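Narrow fingertips or wide pads for picking up clothes?
Posted in Grippers and End Effectors
February 2022

Amancay Fuentealba

Hello all, I hope somebody here can save me a few evenings. I'm trying out two sets of fingers for a parallel gripper, and the job is soft things: jerseys, sleeves, tea towels, that sort of stuff, picked up from a padded, woven grey surface. The first set is the Jutbridge narrow pair, which taper to a small rounded tip with a slot near the end. The second is the wide rubber-faced pair from Dadlow, which everybody at our little workshop in Emcombe swears by for boxes and bottles.

I have a camera at the wrist and another further back. The wrist view is the one I steer by, and I like that I can see both tips and plenty of cloth between them when the fingers are open. 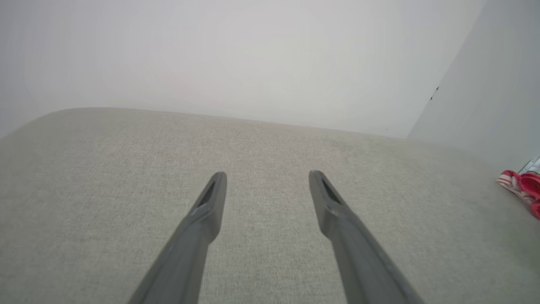
My trouble is judging height. The weave is very even and pale, so by the time I'm near it I can't tell whether I have a finger's width to go or none at all, and with the wide pads I kept pressing into the cushion before closing. The narrow ones seem kinder in this respect, but they take such a small pinch of cloth that I worry about it slipping out on the way up. I ran 30 tries with each set and the narrow pair dropped the cloth 10 times, mostly on hems. I didn't write down where each drop happened, which I regret now!

So, two things. Would you stick with narrow tips and work on the grip, or go wide and work on the approach? And does anyone use the second camera for height, or is that more bother than it's worth?

Mets

Hello Amancay, and welcome. I went through all this last March with a heap of football shirts, so you have my sympathy. I'd stay with the narrow tips, and I'd look hard at where you are pinching before you change anything else. A flat bit of cloth gives the fingers very little to close on, whereas a sleeve that has already bunched up gives you several folds at once, and a fold will hold where a single layer slides away. Go for the cuff end if you can, and come in at a slant with the tip down in the folds.
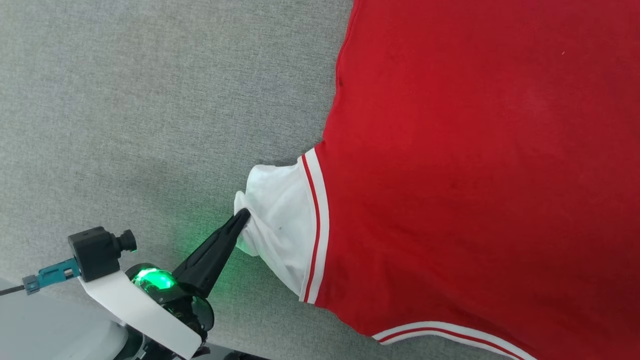 I'd also close more slowly than feels sensible. I had mine snapping shut at full speed for ages (it looked so decisive) and all it did was push the cloth out in front of the tips. Once I slowed it down I could leave the force alone. If hems are still giving you grief after that, try a thin sleeve of silicone over each tip -- cut it short so it doesn't cover the slot, and check it every so often as it does creep.

As for height, yes, do use the second camera. The wrist one is lovely for left and right and hopeless for the last little bit down. I keep the far view up beside the other one and watch the tip against the cloth. It takes a day or so to stop looking at the wrong picture, but then you forget you ever managed without it. And please do write down where the drops happen next time, even if it's only "hem", "cuff" or "body" on a scrap of paper. I'd love to see the numbers for the wide pads too.

oldbelt669

Wide pads every time. More rubber, more grip. Never tried them on clothes though, mine only does cartons.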